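Speaker notes: Does decluttering do what it says?

Talk for the evening series, main room, 7.30 start. Forty minutes plus questions. Slides change where marked. Keep water on the left, the clicker is unreliable if you stand behind the lectern.

1. Opening (4 minutes)

Start with the question before saying who I am. "Who here has paid for a box to put other boxes in?" Wait for hands. Put mine up.

Then the introduction. I spent six years writing product copy for storage firms, so I have a fair idea how the claims get made. I have nothing against tidy houses. My quarrel is with the promises that come attached to them: you will sleep better, you will spend less, your children will read more. I would like to know where these come from.

Say early on that I am not a psychologist. Someone will ask at the end otherwise.

2. The number on the leaflet (8 minutes)

Read out the line from the Lockwood leaflet, slowly: "Our customers save 101 hours a year." Pause.

Hours of what? I wrote and asked. The reply came from a very pleasant man called Siyabonga Sibiya in their customer team, and he was straight with me. They had sent a form to people who had bought the full wardrobe system. 2,000 went out and 228 came back. The form asked people to guess how long they used to spend looking for things each day and how long they spent now. Somebody took one guess from the other and multiplied by the days in the year.

Points to draw out:

People who answer a form from a storage firm are mostly people who like their storage.
They had just spent a lot of money. Would you write down that it made no difference?
Ask yourselves how long you spent looking for things yesterday. Give them ten seconds. Almost everyone will shrug, and I want them to notice the shrug.
No one was asked how long it took to put the system up, or how long it takes each week to keep it going.

Don't sneer at Siyabonga. He answered the letter. Zarlow and Masteck didn't.

3. The messy container (7 minutes)

Slide: mixed bin.

Most of us own a version of it, the drawer or tub where the small stuff goes. Pens, a screwdriver, a toy out of a cracker. The books treat it as a kind of moral failure. I would like to put the case for it.

When you sort things by type, you pay up front. Every item has to be picked up, looked at and sent somewhere. When you leave them mixed, you pay later, and only for the item you want. If you want the tape measure four times a year, the mixed tub may well be the cheaper arrangement. Sorting makes sense for things you use often, or that several people need to find without asking.

Admit the weak spot: this is arithmetic I have done on the back of an envelope, and I haven't tested it either. A mixed tub is also miserable if it gets too deep, and it's no place for anything sharp in a house with small children.

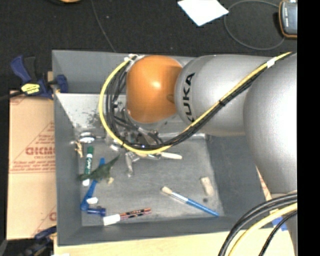
4. The before and after (7 minutes)

Describe the Sollance brochure, don't show it (they were slow about permission). In the "before" kitchen it is dusk, the blind is down and there is washing-up. In the "after" kitchen it is mid-morning and there is a bowl of lemons. I asked Funmilayo Usman, who taught me most of what I know about selling with pictures, what she would change to make the second kitchen look like the first. "Turn the light off," she said.

Leave room for the laugh, if it comes. If it doesn't, carry on.

Then the serious bit. Nobody's brochure goes back after a year. I would pay good money for a third photograph. My guess is that some kitchens would still look lovely and a good many would have the post on the worktop again.

5. What I would accept (6 minutes)

It's easy to stand up here and pick holes, so say what would change my mind. Two groups of ordinary households, picked by lot. One gets the help, the other goes on a waiting list. Someone measures the thing that matters, with a clock or a bank statement. Then they go back in twelve months.

I read 296 pages of one bestseller in February hoping for anything close to that. There were letters from grateful readers. Some of them were moving and I don't doubt they were sincere, but grateful letters are what gets printed.

6. Finish (3 minutes)

If you enjoy sorting a cupboard, sort it. I do the airing cupboard when I am cross. Keep your receipt for the boxes, and when a leaflet gives you a figure, write and ask where it came from.

Questions. If none, ask the front row what is in their worst drawer. Handouts are on the table by the door, with the waiting-list study idea on the back. Room has to be clear by 9.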